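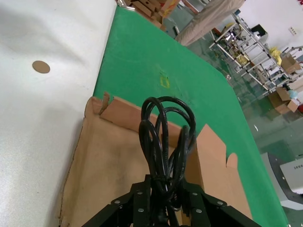 Gripper bolts and the cable task, 6/13/26

The arm on the green table had started closing a little crooked in May. I put it down to the jaw plates. Each one is held by small bolts, and the bolts back out when the gripper spends its day on cable bundles, which pull sideways on whichever jaw takes the load.

The procedure I use now:

Power down at the controller, then wait 30 seconds before touching the jaws.
Take out one bolt at a time. Clean the thread, add a drop of medium threadlocker (I use Koller), refit it finger tight.
Tighten across the plate in two passes.
Run 200 open and close cycles with nothing in the jaws. Check every head again.
Redo the zero position for the open jaw, with the tips held just clear of the cloth.

The last item matters more than I expected. My old zero was set on the bare tabletop, before the cover went on, and the tips had been dragging on fabric at the low end of travel.
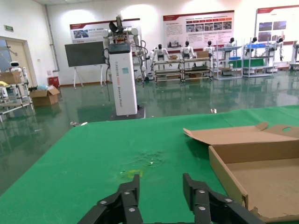 How often should the bolts be checked?
Every 11 working hours on cable, and once a week on boxes. Light parts hardly move them.

Next came the boxes. The job is to lift a coil of black cable out of one open carton and set it down in another. The closing force was left over from a Vastley connector job and was much too high for this. I brought it down in small steps until a bundle slipped, then went back up two. The value in the file is 158, in the controller's own units.

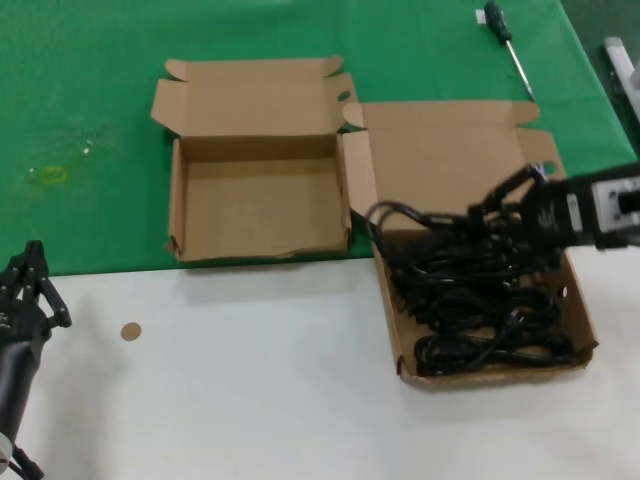 Photo: Hannelore Oberholzer

Loops that hang over the back edge of the carton are still the weak point. If the jaws take only the top strands, the rest stays behind. I have lowered the approach and slowed the lift for the first part of the move. The Stomemex finger pads are on order, and the threadlocker will have to come off again when they arrive.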